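Lesezeit: 2 Minuten

Wir suchen Verstärkung für unsere Stadtteilküche Pralleo

Wer schon einmal mittags bei uns hereingeschaut hat, weiß, dass es im Pralleo laut, warm und meistens ein bisschen eng ist – und dass trotzdem immer noch jemand einen Stuhl dazustellt. Ab Dezember suchen wir eine Köchin oder einen Koch in Teilzeit, 27 Stunden pro Woche, gern auch mit Quereinstieg. 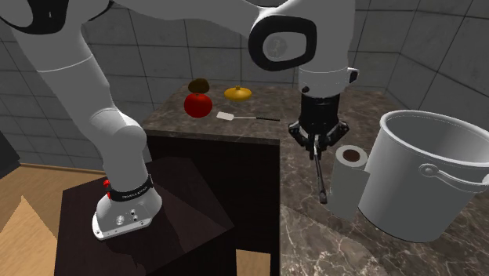

Was dich bei uns erwartet

Du kochst zusammen mit Olga Rocha und Periklis Karras täglich zwei Gerichte, eines davon immer vegetarisch. Viel Suppe, viel Eintopf, im Herbst sehr viel Kürbis (wir entschuldigen uns schon jetzt!). Eine Ausbildung ist schön, aber wichtiger ist uns, dass du gern für viele Menschen kochst und auch um halb eins noch freundlich grüßt. Deutsch solltest du so weit sprechen, dass wir uns am Herd gut verstehen.
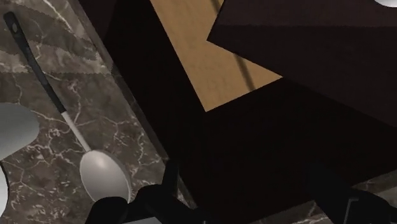
Schöpfkelle auf braunem Marmor

Die Abende sind frei, und nach drei Monaten setzen wir uns in Ruhe zusammen und schauen, wie es dir geht.

Schreib ein paar Zeilen an Madalena Teixeira oder komm zwischen 15 und 17 Uhr auf einen Kaffee vorbei. Wir freuen uns sehr auf dich!

Diese Website verwendet Cookies. Mehr erfahren | Akzeptieren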